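Home Stories Interviews Recipes Archive About

The Woman Who Wants You to Bake With Old Grains
An interview with Meron Tamiru
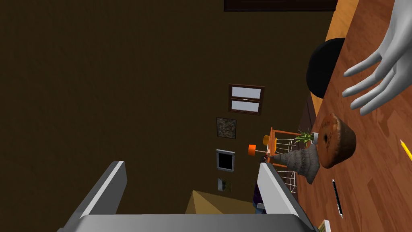
Meron Tamiru started milling flour in her garage in Piltham because she couldn't find any that tasted like the bread she grew up with. She now runs a small mill called Gravska, with a shop counter up front, and people drive in from two counties over to buy teff, sorghum, rye and barley ground that same morning. I spent most of a day with her and came home with eleven pounds of flour in the back seat and a head full of plans. Ask her where a beginner ought to start and she won't say bread. She'll say a muffin, a plain brown one with a rounded top like the one on the wooden table up there, and she'll say it before you've finished the question.

"Bread scares people," she told me, scooping barley into the hopper with a dented tin cup. "There's the rising and the folding and the waiting. With a muffin you stir it, you put it in the oven, and you get to taste the grain the same hour. If you don't like it, you've lost one cup of flour. Try rye next time!"

I had never thought of flour as something with a taste. Meron lined up four little dishes on the counter and made me try each one dry, off the tip of a spoon. The teff was almost like cocoa. The barley was sweet and a little milky, and the rye made me think of wet leaves in the best possible way (she laughed at that, but she didn't disagree). The fourth was ordinary white flour from a supermarket, and after the other three it tasted like chalk.

"I don't hate white flour," she said. "Please write that down. I use it in birthday cakes. My kids would leave home if I didn't."

The mill itself is a pair of granite stones in a pine box, bought secondhand from a farmer named Gemechu Alemneh, who had used it for animal feed and thought she was joking when she offered him money. It took her most of a winter to get the stones dressed properly. Dressing means cutting fresh grooves into the face so the grain moves outward as it's ground, and there are very few people left who do it. She found one of them, Lalit Mishra, through a notice at the library in Hotlow, and he taught her on her own stones, one groove at a time.

"He was the most patient person I've ever met," she said. "I ruined a whole section on the second day. He looked at it for a long while and said, 'Well, now you know how hard to hit it.' Then he went and made tea."

The stones run slowly, and she keeps them that way on purpose. When flour heats up in the mill, she says, the oils in it start to turn, and you can smell the difference within a week. She held her palm under the spout and had me do the same. The flour coming out was barely warmer than my hand. I could have stood there all afternoon.

Her first customers were neighbors, then a café, then the café's customers, who wanted to know what was in the pancakes. There are now 179 households on her monthly list. Each one gets a paper sack and a half sheet of notes on what the grain is, who grew it and what to try with it. She writes the notes herself, usually the night before, and she admits that they can wander.

"July's was mostly about my grandmother's griddle," she said. "I think there was one line about sorghum at the bottom. I got more letters about that one than any of the others."

The grandmother comes up often. She cooked in a kitchen with one window and kept her teff in a clay jar taller than Meron was at the time. The batter for the flatbread sat for days, and the children knew from the smell in the hallway when it was ready. Meron doesn't sell flatbread at the shop, although people ask for it. She makes it at home for family and says she'd like to keep one thing for the house.

I asked what goes wrong when people try whole grain flour for the first time, and she had the answer ready. They don't add enough liquid, and they don't let the batter sit.

"The bran is thirsty," she said. "You mix it up and it looks right, and then ten minutes later it's a brick. So add a splash more milk than you think, and go do something else. Fold some laundry. When you come back, it's a different batter."

For muffins she likes half barley and half white to begin with, then more barley each time until the family notices. She uses buttermilk, brown sugar and a spoonful of molasses when she wants a darker crumb. She fills the cups nearly to the top and starts the oven hotter than most recipes call for, turning it down after the first few minutes so the tops dome. Blueberries are fine. Chopped dates are better. On the subject of bran muffins from gas stations she asked me to turn off the recorder.

Not all the grain is local yet, and that bothers her. The rye and barley come from farms close enough to visit. The teff still comes from much farther off, though a grower named Tzu-hsuan Wu has put in a trial strip on her land at Jemal and brought over the first cleaned bag this spring. The seeds are so small that half of them went through a hole in the sack on the way. Meron keeps a jar of what was left on the windowsill and shows it to everybody who comes in, including the man reading the gas meter.

"Look at that color," she said, tipping the jar so the seeds slid like sand. "That grew twenty minutes from here! I can't get over it."

She's planning a baking class for the fall, in the evenings, with no more people than can fit around the shop table. She wants it to be loud. She wants people to bring the muffins that didn't work and cut them open and argue about them. I've already put my name down, and I'm bringing the batch I made the morning after our talk, if there's any left in the freezer by then. It was half barley, half white, with dates. I did let the batter sit, and I folded some laundry.

Gravska is open mornings, and the mill is usually running by the time the door is unlocked. Knock on the side window if you can't get anyone's attention over the noise.

Contact us | © 2022 All rights reserved | Back to top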